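Platform displays at Zamfir show trains as departed while they are still standing there
Status: Closed (with one thing left over, see the end)

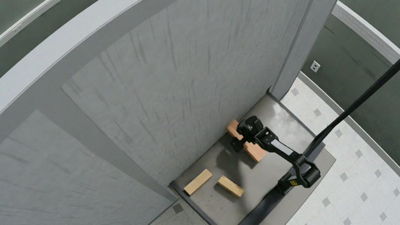

Attachment: rendered view, robot arm over a plank at a work table

Opened: Feb 14, 2021
Queue: Station systems, Plorkar Light Rail
Location: Zamfir station, both platforms
Priority: Medium, then High, then Medium again
Vendor: Indilero (display controller and software)

Original report, from the station desk

The departure displays are running ahead of the railroad. A train comes in, the doors open, people start to get on, and the display drops it and moves the next one up to the top line. Passengers look up, see that their train has left, look down, see their train, and then come to ask us which one to believe. We have been telling them to believe the train.

This would be funny if the announcements didn't come off the same feed. The speaker says "the train now leaving" to people who are halfway through the door, and they run. Somebody dropped a full cup of coffee over the help point, so please also see the separate ticket about the help point.

Started this morning at first service. Last night it was fine. All displays are affected on both platforms. Jano, next stop down the line, says theirs are okay.

Station systems, first reply

Thanks. Picked up. Before we go further, has the display controller been restarted?

Station desk

Yes. 3 times. The first was because it's on the card taped to the cabinet. The second was because your phone menu told us to before it would put us through. The third was hope.

Station systems

Understood, and please stop at that. Each restart wipes the short log and we would like to have some of it left.

Can you confirm whether the clock in the corner of the display looks right?

Station desk

It matches the clock in the ticket hall. The ticket hall clock is driven by the same controller, so I don't know how much comfort that is. Compared with my phone it's fast. By a minute, give or take my eyesight.

Station systems, after remote login

The controller clock is 63 seconds fast. Real time comes from the network time server at the depot, and the controller hasn't spoken to that since overnight. It has been keeping time by itself and is confident about it.

That explains part of this. The display drops a train when the predicted departure time has passed. If the controller believes it is a minute later than it is, it will drop the train a minute early, which at Zamfir is more or less when the doors open.

It doesn't explain why the time sync stopped, or why the actual track detection isn't overruling the prediction. The display is supposed to hold a train on the top line for as long as the track circuit says there's a train on it. Raising to High because of the announcements. Opening a case with Indilero.

Workaround for the station: we have muted the automatic departure announcement at Zamfir. Please make them by hand until further notice.

Station desk

By hand, for the rest of the day. Wonderful. The late shift has a cold and will sound like the end of the world.

Indilero support, first reply

Thank you for contacting Indilero. We are sorry to hear your display is not lighting up. Please check that the power cable is firmly seated at both ends and restart the controller.

Station systems

The display is lighting up. That's how we know it's wrong. Please read the case text, and please don't ask for another restart. Logs are attached, such as they are.

Indilero support

Apologies, that was the reply for a different fault type. Your case has been moved to the correct team. The correct team works weekdays.

Station systems, note to self and anyone reading

Set the controller clock by hand through the maintenance page. Displays are now in step with real time. Trains still drop off at their predicted time whether or not they have left, so a late train will vanish from the board while it's being late. A punctual train is shown perfectly. Lowering to Medium on the theory that we are having a good day. Announcements stay muted.

Things checked and found innocent:
Network link between Zamfir and the depot. Up, no drops.
Depot time server. Up, and serving Jano without complaint.
Track circuits. Signal control sees every train at Zamfir come and go. Signaling is a separate system and at no point was any of this a safety matter. Adding that sentence because two people have now phoned to ask.
The displays themselves. They show what they are told.

Things not yet innocent:
The controller.

Station desk

For the record, the late shift did the announcements and got a compliment from a passenger, who said it was nice to hear a real voice. We are trying not to let this get around.

Also, is there any chance of a notice we can put up? We have made one with a marker and it looks like a ransom demand.

Station systems

Suggested wording: "The departure boards at this station may remove late trains too soon. Please listen for staff announcements. Trains are running to the normal timetable."

You can leave out the last sentence if it stops being true.

Indilero support, second line

We have gone through your logs. The controller applied a configuration package overnight, shortly before first service. This looks like the package we prepared back in August for stations being moved to the new time source. Was the change planned?

Station systems

It was planned for August. We were told it had been withdrawn.

Indilero support, second line

It was withdrawn from the release list. It was not removed from the download folder on the controllers that had already fetched it. When your controller did its monthly tidy-up it found a package marked "pending" and, being tidy, installed it.

The package does two things. It points the controller at a new time server address, which was never set up on your network. It also changes the wait on the track detection input to 3000 milliseconds. If the input doesn't answer inside that, the controller uses the prediction instead.

Station systems

Three seconds ought to be plenty. Signal control's gateway answers much faster than that.

Indilero support, second line

It does. But the controller first compares the timestamp on the answer with its own clock. If they differ by too much it treats the answer as stale, throws it away and waits for a better one. With the clock as fast as yours was, every answer was stale.

Station systems

We corrected the clock by hand yesterday and it still ignores the track input.

Indilero support, second line

The maintenance page sets the clock you can see. The comparison uses the other clock.

Station systems

There's another clock.

Indilero support, second line

Yes. It's described in the installer guide, in an appendix.

Station systems

We have now read the appendix. It says "for factory use." Moving on.

Please confirm the fix in writing before we touch anything. Our understanding is: roll back the package, clear the pending folder, restart once so both clocks pick up the depot time server, check the track input is being accepted, then turn the announcements back on.

Indilero support, second line

Confirmed. In that order. If you restart before clearing the folder, it will install the package again.

Station systems, work done after last train

Package rolled back. Pending folder cleared, then looked at again to make sure it was still clear. One restart, the only one in this whole ticket that had a reason. Both clocks in sync with the depot. Tested with an empty train held at the platform past its time: the display kept it on the top line until it moved off, on both platforms. Announcements unmuted and tested at low volume out of respect for the apartments across the road.

Checked the rest of the line for the same leftover package. It was waiting in the folder at 6 other stations, Jano included, so Jano's displays were okay in the sense that their turn hadn't come yet. Cleared all of them.

Station desk, next morning

Boards are right. First train was a little late and the display had the decency to say so. We've taken down the notice. A passenger asked where the nice voice had gone.

Station systems

Asked Indilero to make "withdrawn" mean deleted. They have logged it as a feature request. Their reference is on the vendor case, and we'll chase it there.

Still open: the card taped to the cabinet, which says to restart first. A new card has been ordered from the print room. Until it arrives, please cover the old one with something.

Station desk

Covered with the ransom note.

Closed by Station systems. Help point coffee ticket remains with Facilities.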